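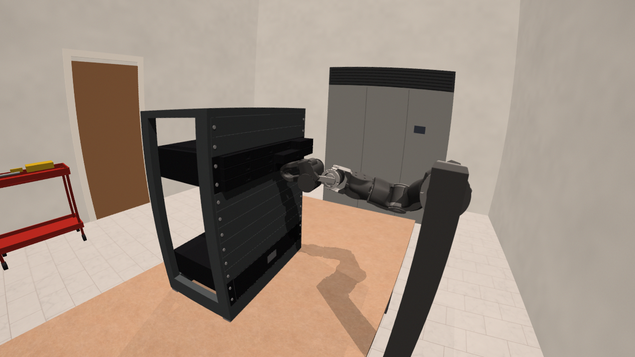 Why did the arm at Rondundale stop with its fingers shut on the handle?
Because it thought the module was still moving. It had asked for 15 more millimetres and the rack wouldn't give them.

That was my answer, anyway. Typed it on the phone, in the corridor, one boot untied. Wirnville wanted more. Wirnville always wanted more.

They had the model up on their end, same rack, same red cart, same brown door. Run 327. In the model the arm took hold, pulled, done. Lovely. In the real room it took hold and pulled and the drawer above came with it, just a bit, and the two of them jammed. Then the arm did what it was told to do when stuck — pull harder.

No alarm. That was the part I kept going back to. The Casado controller had a force limit and somebody had set it to 500 in February for a test and left it there. Could of been me. I looked through the log for my initials and was hoping, really hoping, not to find them.

The stop button was on the far side of the table. Of course it was. So I had to go past the elbow to reach it, or else kill the room from the hall and drop half of Rorberg's traffic.

"Don't go in," Wirnville said.

"It's not moving."

"It's not moving yet."

I stood there with my hand on the door. Motor humming through the wall, a thin sort of whine, going up. The metal ticking. If the handle let go that arm would come back hard, and there'd be me, halfway round the table with my arm out.

Twenty-two seconds, the log says. Felt like a whole shift.

I went down the hall and pulled the breaker.

Dark. Fans winding down one after another. Then my phone, and the desk phone, and the other desk phone, all of Rorberg wanting to know where there screens had gone.

When the lights came back the fingers were still closed. Brakes on. I put the lock on the breaker, put my name on the tag, and sat on the floor in the hall to look for those initials again.

Page two. Halfway down. Mine.

I rang Wirnville back before they could ring me.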